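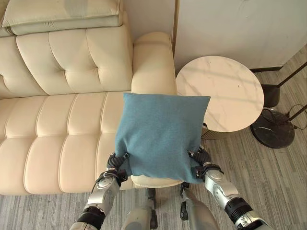 The common room is the first thing a visitor judges, and Skemaven should treat its upkeep as seriously as its accounts. A cream leather sofa forgives very little. A teal-blue cushion held over the armrest is a small matter, yet where it is set down decides whether the seat looks cared for.

Our house rules give 33 lines to the kitchen and 2 to soft furnishings. I consider this a mistake.

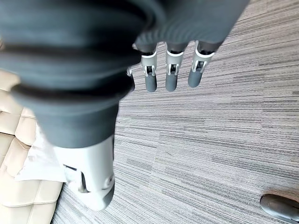
## The floor is not a shelf

Cushions belong on the seat. Carpet holds grit, and grit marks pale leather - a repair that members pay for in the end.
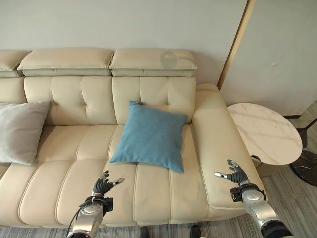
*The blue cushion set on its point against the backrest, a paler one to the far left.*

I favour this arrangement over the strict row that some members prefer. It leaves the middle of the seat free and suits a tufted back.

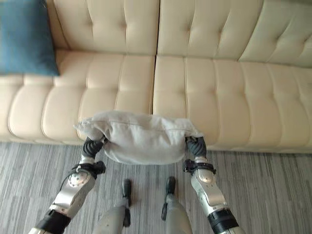
**Jacqueline Riviere**

The pale grey cushion deserves equal attention. It is small and shows its creases, and should be shaken out before it is put back. I ask that the rules be amended in June to say so, and that the last person to leave the room in the evening put both cushions in order.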